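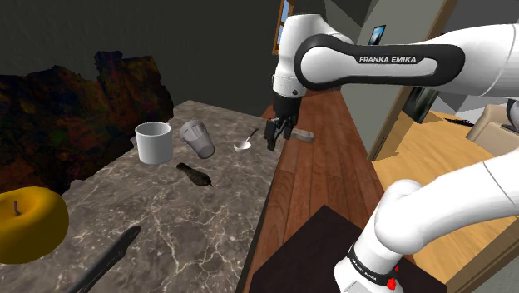 October, kitchen set, Undamier simulation, morning and a good part of the afternoon

Goal for the day was to get the marble counter layout collecting properly so that the Sastbridge training job has something fresh to chew on over the weekend run. I'm writing this up while the export is still going, so forgive me if it wanders a bit. I always mean to keep these short and I never do.

First, the layout. I kept the mug upright and left the glass on its side, which I know some of you would rather not have, but I like it there. The last batch had every drinking vessel standing to attention like a store shelf, and the model got very comfortable with that. The spoon stays in the white bowl. The handle sticks up nicely and gives us a grasp that is quite different from anything else on the counter. The green bottle shape is lying flat too. I thought about swapping out the apple for something smaller and then left it alone, mostly out of fondness.

Task strings for this layout are the plain ones: pick up the spoon, stand the glass up, move the mug, put the apple in front of the bowl. If you add any, please put them in the shared sheet with the same wording style (all lower case, no period at the end). I spent a good half hour this morning hunting down a capital letter.

Teleop went smoothly once I'd had my coffee. We now have 316 episodes in the folder for this layout, and 268 of them survived my first pass through the filter. Most of what I threw out was my own doing, long dithering approaches where I hovered over the counter making up my mind. There were also 7 where the glass rolled when I touched it and just kept going, bless it. I've put those in a separate folder called rollers. I'd like to keep them, they might be useful when we get to recovery behavior, and they are fun to watch besides.

A note on the wrist view. I went through a stack of the wrist frames by hand, the ones with the fingers wide and nothing between them but counter.

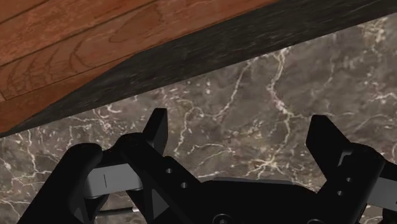
I'm a little worried about how busy the marble is. Those pale veins are long and jagged, and one of them running between the fingers could pass for a thin handle if you were a small network with not much experience of the world. The Holach checkpoint already closed on bare counter a couple of times in last week's evaluation, and I'd love to know whether the veining had anything to do with it. My plan is to render the same trajectories again with a plain gray top and compare. It costs us only render time, and the Dela Peña machine is free in the evenings.

Also, the wooden surface past the counter shows up in a lot of wrist frames, with a strong grain of its own. I left it in. We do want variety back there, I only want to be sure we aren't getting all of our variety from the texture and none from where the objects sit.

Seed handling: I moved the object jitter to its own seed, starting at 21, so replaying an episode with new lighting no longer shuffles the mug. Should have done that ages ago. Old episodes still load fine, I tried a handful.

To do:
Plain top re-render, wrist and room cameras both.
Trim the idle time at the start of each episode. I am a slow starter and it shows.
Widen the yaw range on the bowl so the spoon handle doesn't always point the same general way.
Ask around whether anyone still needs the old depth channel, and drop it from the export if not.

Export just finished while I was typing that last line. Checksums match, and I've started the upload to the Sastbridge folder.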